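Ziltholm Storyline Corpus

Data card, release 7

Summary

The Ziltholm Storyline Corpus is a collection of written records of scripted wrestling storylines, compiled from the weekly shows of two independent promotions, Skirnance and Pinto. Each record follows one storyline from its first appearance on a show to its last, and notes the performers' ring roles, the matches attached to it and the reaction reported in the fan press. The corpus is intended for the study of serial storytelling in live entertainment.

Maintainers

Kerubo Koech is responsible for the collection and the annotation guidelines. Ruwan Talukder is responsible for the file formats and for releases. This card was last revised on Oct 22, 2019.

Contents

The release contains 900 storyline records drawn from 34 seasons of programming. Each record is a single text file in UTF-8. A separate index file lists every record with its promotion, its season and the length of the storyline in weeks. Storylines that ran for only one show are left out, as are matches announced without any story attached.

Record fields

title - a short working title given by the annotator, for example "Tag partners fall out over the belt"
promotion - Skirnance or Pinto
opening - the segment in which the storyline begins
turns - changes of allegiance, in order of broadcast
payoff - the match or segment that closes the storyline, or "dropped" where none was shown
reaction - a summary of published fan comment, in no more than 60 words

Performers are identified by a role code only. Legal names, injuries and contract matters are not recorded, even where they were discussed on air.
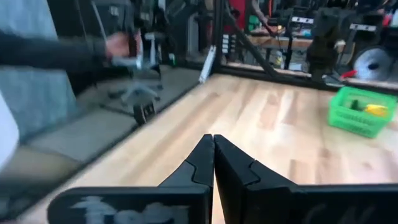 Gripper fingers closed over a pale wooden work surface.

Collection and annotation

Records were written from full recordings of the shows. Two annotators worked on each storyline separately and then agreed a common text. Where they could not agree on the opening segment, the earlier one was used and the record was marked "disputed". The Gorodberg tour shows were recorded without commentary, and their records rely on the printed match cards for the order of events.

Known limitations

The reaction field reflects the views of people who write to magazines and post on message boards. It should not be read as a measure of what the audience in the hall thought. Pinto's early seasons are thinly covered, and several storylines from that period begin part way through. The word "dropped" means that no ending was broadcast - it does not imply that the promotion had abandoned the idea.

Some storylines deal with family quarrels, jealousy or staged threats. These are summarised in plain terms, and users preparing material for younger readers should check the records before use.

Permitted use

The corpus may be used for teaching and for research that is not sold. Recordings of the shows are not supplied and should not be requested from the maintainers. Published work should name the corpus and give the release number.

Corrections

Corrections should quote the record title and the field concerned. Those received before the end of May are considered for the next release; later ones are held over. Changes to role codes are made only between releases, so that existing references remain valid.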